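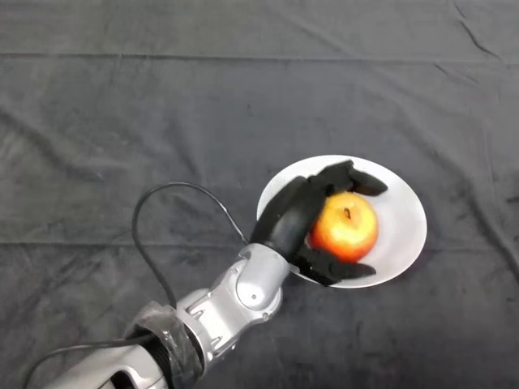 Sep 25, 2020

Grasping bench, rules rewrite

Spent most of the day on the bench rules instead of on grasps, which felt like a waste until about lunchtime and then really didn't. Anitha wants one page we can all live with before the Kiletow people start sharing the arm with us, and what we have now is a wiki page from two years ago, a sticky note and whatever Raghavendra remembers. So I ran the fruit-on-plate task the way I normally would and wrote down each thing I did that wasn't in the rules, plus each thing in the rules that I skipped. The second list was longer (oops).

Cable first. We've always said "leave slack at the wrist" and left it at that. How much slack? Senthil leaves a big generous loop up over the forearm, I tend to do the same, and Ravindran hates it and wants it tied in tight. I get his point, a loop that high can snag on something. But tie it down and the wrist has nothing to give when it rolls, and we already killed one connector that way in August. My proposal: keep the loop, but before any recording you take the wrist through its full roll at slow speed, both directions, with a hand on the stop button. If the cable goes taut or drops under the hand, fix it and do the roll again. Ravindran says he can live with that if it's in writing. It's in writing!

Tape. Black tape on the arm is fine by me as a fix, we all do it, but right now you can't tell from looking who put it there or when. New rule: tape goes in the log the same day, with initials and what's under it. Tape never goes over a vent or a screw you need to reach. And it comes off at the monthly check and gets replaced with a proper sleeve if we still need it. I asked Mohandas whether the Lamont sleeves would fit and he thinks the wide ones would, he's going to measure.

Grip force. This is the one I care about. The old page says "use low force for food items" and I have no idea what low meant to whoever wrote it. I'd like a hard cap in the config, 12 newtons at the fingertips for anything on the soft list (apples, pears, tomatoes, bread), and you can't raise it without a second person signing the log. Anitha asked if that's overkill for an apple. Maybe! But the config gets copied from task to task, and I'd much rather have somebody annoyed at a cap than find a crush setting riding along into the tomato runs.

Also the hold. Once the fingers close, we hold for 2 seconds before any lift, every time. I'd been skipping it to save time, and then my own trials weren't comparable with Senthil's. Fair enough, I'm rerunning mine.

Cloth and plate. The gray cloth stays. I know it creases, and I know Raghavendra would love a bare table, but the white plate on dark cloth gives us clean segmentation and a plate doesn't skate around on it. What I'm adding is a smoothing step: pull the cloth flat under the plate before each block. Big folds out near the edges I can ignore, but a fold right under the rim tips the plate and then your table height is wrong. One item on the plate per trial, nothing else on the cloth. No pens, no phones, no coffee (you know who you are).

Hand inspection every 30 cycles. Finger joints, thumb, fingertips, wipe down with the food-safe wipes, look at the gaps between the shells for bits of peel. The Stollier manual wants a full service at 4,000 cycles and we have no honest count of where we are, because the counter was reset when we swapped controllers. Treating it as due. Senthil is booking it.

Fruit used on the bench is bench fruit. It gets a dot sticker afterwards and goes in the compost tub, never back in the kitchen bowl.

Still open:
Who is allowed to reset a fault alone? I say anyone trained, Anitha says two people. No decision.
Do the Cikano gloves count as hand protection for working near the wrist? Need to read the sheet.
Where does the stop button live when the operator is left-handed? It's on the right now and Mohandas has to reach across himself.

Draft is in the shared folder, please scribble on it. I'm going to redo my hold trials on Monday morning and would love the bench to myself until lunch.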